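Cloketti stoneware mugs, assorted colours: long-term review
Posted 2020-05-05
Filed under: Kitchen, Drinkware

Cloketti sells its everyday mug singly, in open stock, and in assorted boxes made up at the warehouse. We bought ours through the Urban storefront in Cestbridge, partly boxed and partly loose, and have had them in daily use for 25 weeks. The list number for the plain mug is 3065. The two-tone version is 3546 and costs slightly more. Both are sold as dishwasher and microwave safe.

Capacity

The maker gives a capacity to the brim, which is of limited use. Filled to a sensible level, a finger's width below the rim, the 3065 takes one standard pod coffee with milk and leaves a little room. The 3546 holds marginally less. The difference will not matter to most people, but anyone who uses a mug as a measure should stick to one model.

Handle

The handle is a closed loop with a flat inner face. Three adult fingers fit without touching the body. A fourth will not go in on the 3546, where the lower join sits higher. Balance is good when full and slightly handle-heavy when empty. None of the handles has loosened or cracked. One mug from the first box arrived with a hairline at the upper join and was replaced from the Vuvstead depot in nine days, postage paid.

Glaze and staining

Glaze coverage is even on the outside and thinner inside at the base, where the coffee sits. Left overnight, black coffee leaves a ring that a rinse will not shift. A soak in warm water with bicarbonate of soda removed it every time, and the dishwasher removed it most times. Tea is worse. The darker interiors hide a stain better but are harder to check for cleanliness, and we ended up wiping them out twice.

No fading was noted on any colour. The lighter glazes picked up grey marks from teaspoons, which came off with a paste cleaner.

Heat

Heat retention is ordinary. Coffee poured straight from the machine was at a comfortable drinking temperature after 5 minutes and lukewarm well before the half hour. Pre-warming helps a little. In the microwave the handle stays cool for one minute on high and becomes unpleasant after two.

Storage and stability

The mugs do not stack. The foot ring is wider than the mouth, so a second mug perches instead of nesting, and a knock will bring it down. Allow a full shelf, or use hooks with a wide throat. The foot is unglazed and lightly sanded, and it grips timber well. It will scratch a soft lacquered surface if dragged.

Colour

Telling mugs apart is the main reason to buy an assorted box, and here the range is uneven. Green and orange are unmistakable at any distance. The lavender and the lilac are close enough to be confused under warm bulbs, and two people in a shared kitchen should not be given one each. Pale blue is distinct in daylight and less so in the evening.

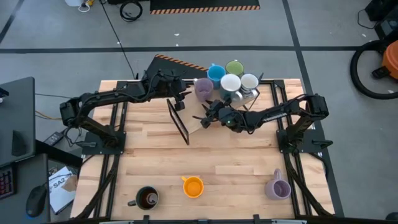 Eight mugs in mixed colours, with the orange one front and centre and coffee residue in the dark one.

Verdict

A sound daily mug at a fair price, with a handle that suits larger hands. Points off for the lack of stacking, the thin interior glaze and the near-duplicate purples. The 3065 is the better buy of the two. Replacement singles in the current colours are listed until the end of June, after which Cloketti says the palette will change.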